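Briller Push Tool, 30 mm (with breakaway collar)

Spares and tooling > End-of-arm tools > Push and contact tools
Stock code: BR-201
Availability: in stock, but read the notice first
Page maintained by Gordon Turcotte, tooling desk

NOTICE TO EXISTING OWNERS

If you bought this tool before July, the collar fitted to it may not break away when it should. Please don't run it over a hard work surface until you have done the check further down this page. Briller's own notice calls this "reduced sensitivity under certain conditions". We sell the thing, we have had several back across our counter, and we would put it more strongly than that. On the ones we tested, the collar did not let go at all when the tool was driven straight down.

Sales of the older collar have stopped here. Everything now on our shelf has the revised collar, and we check each one before it leaves.

What the tool is for

It is a plain round push tool with a rounded tip, meant for small arms that slide, nudge or tap things about on a flat surface. It has no fingers, no suction and no moving parts of its own. The collar sits between the tool and the arm. It is supposed to give way if the tool meets something it can't shift, and a switch inside is supposed to tell the controller to stop.

That second part matters because a rigid stick on the end of an arm has very little give. If the height is set wrong, the arm will try to put the tip through the table. A collar that works turns this into a stop and a reset. A collar that doesn't work turns it into a bent bracket, a cracked board, or worse if somebody's hand is there.

What went wrong

The first report reached us from Sylvie Grewal at Landry, who run a bench for block-pushing trials. On a Friday afternoon the arm came down too low after a change of board. The tip pressed into the wood and kept pressing. The collar stayed shut, the switch never changed state, and the arm stopped only when its own joint limit tripped. Nobody was near it. The board was marked and the arm needed its zero positions setting again.

Landry were told at first that they must have overtightened the clamp. We were told the same thing when we rang on their behalf. It is a convenient answer and we didn't think much of it, so Meenakshi Solanki in our workshop took a new collar out of a sealed bag, fitted it to the book figure and pushed down on it with a load gauge. It held well past the point where it should have opened. Pushed from the side, the same collar opened every time.

So the fault shows up with a straight downward push and hides when the push comes from the side. Anyone who tests their collar by giving the tool a shove with the palm of the hand will see it pop open and go away happy. That is the test printed in the original leaflet.

Briller now say that a batch of springs was too stiff. They may be right. We asked for the spring figures and have not been given them, so we can only tell you what we measured.

Typical working height

Most customers run the tip just clear of the board and low enough to catch the side of a block. It leaves very little room for a mistake in height, and a board swapped for a thicker one will use it up.
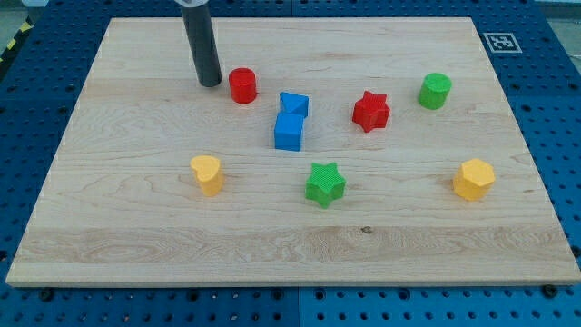 Push tool held just above a maple board, with blocks set out for pushing.

The same goes for work over bare pegboard. A tip that misses the wooden board has further to drop, and some people find this reassuring. We don't. It only means the arm is moving for longer before it hits something, and fixing bolts may stand proud of the surface.

How to check the collar you have

You will need a load gauge, or a set of bench scales that can read the rated release force given in your leaflet. Allow yourself half an hour.

Turn the arm to its slowest manual speed and keep one hand on the stop button. Clear the bench of loose parts. Put the scales on the work surface with a scrap of softwood on top, zero them, and bring the tool down by hand control until the tip just touches. Then go down in the smallest steps the controller allows, reading the scales after each one.

The collar should open before the reading passes the rated figure. The stop signal should appear on the controller as it opens. If you get past the figure and the collar is still shut, back off straight away and don't try again to see if it frees itself. One of ours did open on the second attempt, and failed again on the third.

Do the same with the tool pushed from the side. A pass from the side does not make up for a fail from above.

If it opens but the controller shows nothing, look at the switch lead first. Ghislain Hiebert found two with the lead pinched under the clamp, which is a separate problem and a cheap one to put right.

Do not shim the collar, file the seat or swap the spring for something out of a drawer. We have been sent photographs of all of these.

About the "software fix"

Enov, who supply the controller many of you use with this tool, have put out an update that watches motor current and stops the arm if it rises too quickly. We have tried it. It does stop the arm, and we would leave it switched on. It also stops the arm when the tool pushes a heavy block, so people turn the setting up until the nuisance stops go away, and by then it isn't protecting much.

Treat it as a second line of defence. It doesn't replace a collar that opens.

How the revised collar has done so far

Gilles Besnard ran one on our test stand for 2000 downward presses. It opened on each of them and the switch followed. That is better than we expected. It is also a single collar, on a clean stand, indoors, with someone looking after it. The leaflet claims a service life a good deal longer than that and we can't confirm it. Our advice is to repeat the check every month, and after any knock.

The revised collar has a groove cut round the lower edge. The old one is smooth. Please go by the groove and ignore the label on the bag, as we have found old collars in bags with new labels.

Specification

Tool body: round, 30 mm across
Tip: rounded, black, replaceable
Collar: breakaway, with switch, normally closed
Fits: Findolo small-arm flange; other flanges by adapter
Supplied with: tool, collar, switch lead, clamp screws, our own check sheet
Not supplied: load gauge, adapter

Returns and exchange

Smooth collars are exchanged free of charge, whether or not yours passes the check and whether or not you have the receipt. Send the collar only and keep the tool. Exchanges are taking around 2 weeks at present. We know that leaves some benches idle, and we have asked Briller for loan units without much luck so far.

If your arm or work surface was damaged, write down the height setting, the speed and what the controller showed before you clear the fault, and send that with the collar. Claims go to Briller through us. Claims sent without the controller log have been refused – we disagree with that, but it is what is happening.

Questions about fitting go to the tooling desk. Please have your stock code and the type of controller to hand.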